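March 6, 2026
By the Damcombe Household Care Desk

Caring for a Wooden Tabletop

A wooden table used every day benefits from a regular routine. The steps set out below apply to tables with a clear factory finish. Owners of waxed or unfinished tables should consult the maker before proceeding.

Begin by removing crumbs and dust with a dry, soft cloth. Wipe in the direction of the grain, working from one end of the table to the other. Grit left on the surface can cause fine scratches once a damp cloth is used.
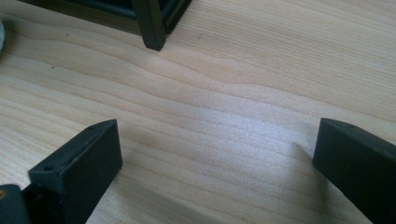 Next, add 10 drops of mild dish soap to a bowl of lukewarm water. Dip a second cloth, wring it out well and wipe the table one section at a time. Water should not be allowed to stand on the finish – particularly near joints and edges. Rinse the cloth in clean water, wipe again and dry the table at once.

Products containing ammonia, bleach or abrasive powder are not suitable. Silicone sprays should also be avoided, as they may interfere with later refinishing.
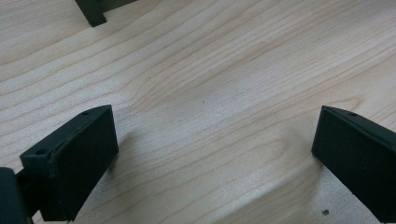 White rings left by cups often fade without treatment. Allow two days before taking further action. If a ring remains, place a dry cotton cloth over it and apply an iron on its lowest setting, without steam, for a few seconds at a time. Check the finish after each pass and stop if it softens.

Indoor air is often driest once heating resumes in November. Keep the table away from radiators during this period, and tighten any loose leg bolts by hand.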